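The Pradenell Coupe Is Coming to Our Floor in April 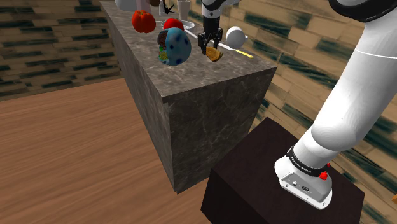

We have waited a long time to write this one. The new Posow Pradenell reaches us in April, and after a long morning with the early car we can't stop talking about it! The roof is lower than the old model's, the hood is longer, and the doors close with a lovely heavy thud. Inside, Posow has gone for calm colors and real texture. If you like gray stone with fine, pale veins running through it, you will love the optional Kombo trim, which puts that same look across the dash and down the center console. It sounds like a lot on paper, but it looks terrific next to the dark leather.

Out on the road the Pradenell feels eager from the first corner. The steering is quick — quicker than we expected from a car this comfortable — and the brakes are easy to judge in town traffic. There are 3 drive modes, and the middle one suits our patchy local roads best. The trunk will swallow a weekend's bags with room left for a cooler (we tried it).

Only 71 cars are set aside for our region in the first batch, and a deposit of $700 holds your place. The Ikeo sound system adds $825 and is worth hearing before you decide, so bring your favorite album when you come in for a test drive.

Recent items
Winter tire swap: book your slot
Posow wagon: first drive
Keeping leather seats soft in cold weather
Service desk hours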